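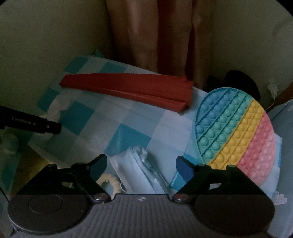 Trois semaines que je n'ai rien publié ici, et Tineke Dewulf m'a fait remarquer avec sa douceur habituelle que le dernier billet se terminait par « la suite demain ». Donc, la suite.

Je parlais du décalage temporel entre les images et l'ouverture de la pince. Pour ceux qui arrivent : notre politique de contrôle, que Maarten Vermeulen a baptisée Nurano un soir où il aurait mieux fait de rentrer chez lui, apprend à partir de démonstrations faites à la main. Elle reçoit des images vues depuis l'outil et doit prédire la pose et l'ouverture des doigts. Sur le papier, rien de sorcier. Sur le papier, les deux flux sont aussi synchronisés.

Dans la vraie vie, l'ouverture des doigts arrivait avec 70 millisecondes de retard sur l'image. Ça paraît dérisoire. Sur un objet rigide, on ne remarque presque rien, la pince se ferme un poil tard et serre quand même quelque chose. Sur un chouchou posé à plat sur une nappe à carreaux, le réseau apprend consciencieusement à pincer l'endroit où le chouchou aurait été intéressant juste avant. Il le fait avec une assurance que je lui envie.

J'ai d'abord accusé la perception, par réflexe. Les carreaux sont un cauchemar : des arêtes bien franches partout, et notre module de segmentation, Clurnel, adore les arêtes bien franches. Il m'a sorti un masque impeccable d'un carreau bleu-vert, avec un score de confiance à faire rougir un notaire. Le paquet bleu pâle façon masques sur les carreaux bleu pâle, en revanche, il les considérait comme de la nappe avec des ambitions. J'ai passé deux jours à retoucher les augmentations de couleur. La courbe de validation a frémi, par politesse.

Le pop-it arc-en-ciel mérite un paragraphe. Clurnel le découpait en bandes, une instance par couleur, le bleu d'un côté, le jaune de l'autre. Le planificateur recevait alors plusieurs objets voisins et cherchait loyalement un chemin pour en attraper un sans toucher les autres. Il n'en trouvait pas. Il a raison, d'ailleurs : il n'y en a pas. J'ai fini par fusionner les instances dont les contours se touchent et dont la profondeur est continue. Ça règle le pop-it et ça casse deux objets réellement collés l'un à l'autre. J'ai ouvert un ticket, je me le suis attribué, et je l'évite depuis dans les couloirs.

Revenons au retard. C'est Maarten qui a eu l'idée de tracer l'ouverture mesurée contre l'écart entre les doigts estimé dans l'image. Deux courbes identiques, l'une traînant derrière l'autre comme un ado en randonnée. Le coupable s'appelait Jilten, notre petit outil d'enregistrement (écrit par moi, en juillet, je le précise avant que Tineke ne le fasse en commentaire). Il horodatait les images à la capture et l'état de la pince à l'écriture sur disque. Entre les deux, une file d'attente. Et dans la file d'attente, ma dignité.

La correction tient en 13 lignes. On horodate à la réception, on interpole l'ouverture sur les instants des images, on refuse l'épisode si le trou entre deux mesures est trop grand. Le script de vérification est plus long que le correctif, et il refuse maintenant de lancer un entraînement si la corrélation croisée ne pique pas à zéro. Il me l'a refusé ce matin. J'avais chargé l'ancien dossier.

Restait à réaligner les 400 épisodes existants. Le retard était à peu près constant à l'intérieur d'un épisode, beaucoup moins d'un épisode à l'autre, il a donc fallu l'estimer à chaque fois. Pour les épisodes où les doigts ne bougent presque pas, l'estimation raconte n'importe quoi, et je les ai écartés du jeu d'entraînement en attendant mieux.

L'entraînement tourne. Prochain chantier, la matière rouge plissée, qui change de forme selon le côté par lequel on l'aborde et pour laquelle notre représentation de la pose n'a tout simplement pas de sens - Tineke propose de prédire des points de saisie à la place, je propose d'en parler après le café. Je ne dis pas quand paraîtra le billet.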